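Holsters & Carry Gear > Inside Waistband > Compact
Posted 12/03/2026 by Shop Desk, Adwood Leather
3 min read

Luvino IWB Holster, Water Buffalo Not Available, Steerhide Only

Back in stock. First batch went quick, second batch is 200 pieces, all right hand. Lefties in April, sorry for the wait.

Steerhide outer, suede against the body, one steel clip. Open top. Molded for single stack compacts with barrels up to 3.5 inches. Full trigger guard coverage, and the mouth is reinforced so you can reholster one handed. Stiff out of the bag. Give it a week.
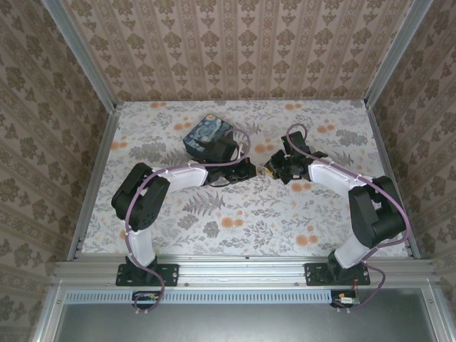
What fits

Most slim 9mm and .380 carry guns. Not railed frames, not anything with a light hanging off it. Optic cut is standard now, old ones without the cut are gone. Check the fit list on the order form before you email us, we update it more than we update this page.

Clip takes belts to 1.5 inches. Wider belt, order the Waaka clip seperately. Same two screws, swaps in a minute with a Phillips.
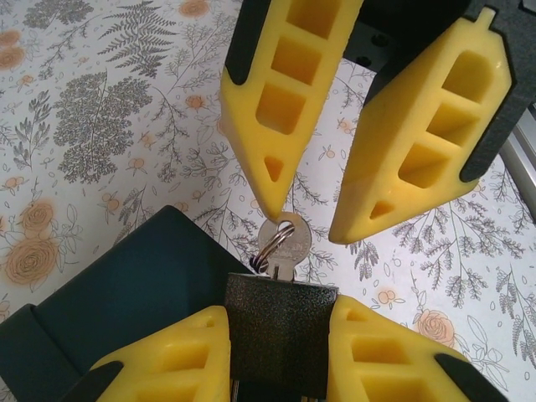
Can I adjust the cant?

Three positions: straight, 10 degrees and 15 degrees forward. Loosen both clip screws, rotate, snug them back down. Gun unloaded and out of the holster when you do it. Put a dab of blue threadlocker on after, they will walk loose otherwise.

Ride height is fixed. Had a tall version at one point, didn't sell, dropped it. If you want deeper carry look at the Vistthorpe, which sits half an inch lower and has a tuckable clip.

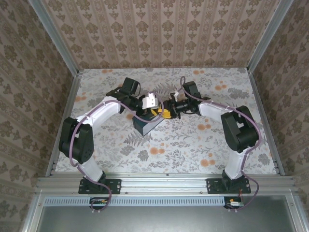
The Vistthorpe is thinner leather though, and the mouth is softer, so reholstering takes more care. Most people at the counter try both and go home with the Luvino. Bring your own belt if you come in, makes a big difference to how it sits.

Break in: unloaded gun in a plastic bread bag, push it in, leave overnight. Don't wet the leather. Don't oil it either, oil makes it floppy and we wont take it back.
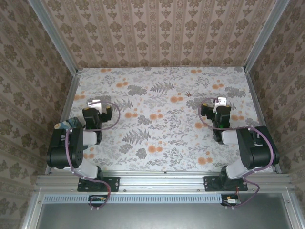
Price and shipping

Black or brown, same price. Ships in two buisness days from the Adwood shop. Returns 30 days, unworn, no oil, no extra holes punched. Stitching covered for life, clip covered for one year. Spare screws are free, just put a note on your order.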